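How to Compare Two Grippers on a Block Pick-and-Place Test

By Dean Kershaw

Before you commit to a gripper, run it against the one you already have on the same arm with the same objects. Wooden toy blocks work well for this. They are cheap, they come in several shapes, and they don't mind being dropped.

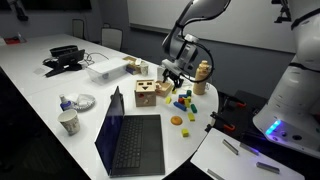

What you need

One arm, two grippers that fit its wrist flange, a small open box as the drop target, and a set of blocks. Include at least one round piece. Flat-sided blocks are easy for any two-fingered gripper, and you will learn very little if you only use those. A laptop on the same table saves a lot of walking.

I ran this in August with the Dolen two-finger and the Liltton two-finger. Controller settings below are from the Tsai software, but the menus in other packages are close enough.

Step 1: Fix the box position

Put the box where the arm can reach straight down into it with room to spare at the elbow. Mark its corners with tape. If it gets bumped between runs, your drop numbers mean nothing.

Step 2: Set the tool offset

Each gripper has its own length, so measure from the flange to the fingertips and enter it under Tool. Do this again every time you swap. I skipped it once and drove the fingertips into the table.

Check the cable while you are there. Leave enough slack for the wrist to turn both ways, then jog it slowly through the full range and watch for snags.

Step 3: Match speed and force

Set closing force to 30 percent on both grippers to start. Percent is not the same force on two different products, so put a small scale between the fingers and adjust until the readings agree. Write down both settings.

Set the pause after closing to 1000 ms. You can shorten it later. If a block slips at that setting, try 2000 ms before you blame the fingers - the slower gripper may still be closing when the arm starts to lift.

Step 4: Run the picks

Do four rounds per gripper. Use the same blocks in the same order, and lay them out on a paper template so the angles match. Log each pick as clean, shifted or dropped. "Shifted" means the block made it to the box but turned in the fingers on the way.

Step 5: Read the log

Look at the shifted column first. My two grippers dropped almost nothing, but the Dolen turned the round pieces far more often. Rubber pads from Nustedberg fixed most of that. If you add pads, measure the tool offset again and repeat all four rounds.

Save the settings file under the gripper's name before you swap back.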